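November 6, 2025
By Custódio Amaral

Does Going First Matter in Nonard? Report on a Term Project

Players at our school club say that whoever goes first in Nonard wins. I have heard it from people who lose going first, which made me suspicious. For this project I tried to find out whether the claim holds up with the decks we play, or whether it is just something people say after a bad draw.

Nonard is a two-player card game in which you build a line of guards and try to break the other player's line. The first player can place a guard but can't attack on the opening turn. The second player draws an extra card. On paper that looks fair, and the rule book says it is. I don't put much weight on that, as the rule book was written before the Trerkham expansion came out.

I used two decks. The Rellden deck is fast and wants to attack by turn 3. The Pisharody deck is slow and mostly sits behind its guards until it can play something expensive. Salvador Falcão played one side and I played the other, and we swapped decks halfway through. We played 14 games in all, and a coin flip decided who went first each time.
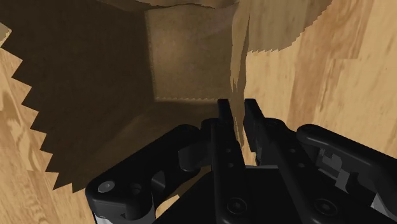
The fast deck gave the result everybody expected, at least at first glance. Rellden did well when it started, and the games were short. Then I went back through my notes and found that in most of those games Pisharody had drawn no cheap guards, so it would have lost from either seat. A line of guards in Nonard needs to close up the way the two black fingers do in the picture, tips nearly touching. Leave a wider gap and Rellden goes straight through it – the turn order has very little to do with that.

The slow deck was harder to read. Going second with Pisharody felt better to me because of the extra card, but Salvador disagreed and said the card was usually one he couldn't afford to play. We argued about this more than we should have. My notes support neither of us very well.

There are problems with the test. Fourteen games is a small number, and two of them ended in mistakes by me that I only noticed afterward. Salvador is also the better player, and swapping decks doesn't fix that. One game ran over 6 turns past the point where it was decided, as neither of us saw the winning attack.

I can't say that going first is no advantage. What I can say is that our games don't show one, and that the people who are sure about it have not kept notes. I would like to repeat the test in December with two players of equal skill and a third deck – preferably one without any Trerkham cards in it.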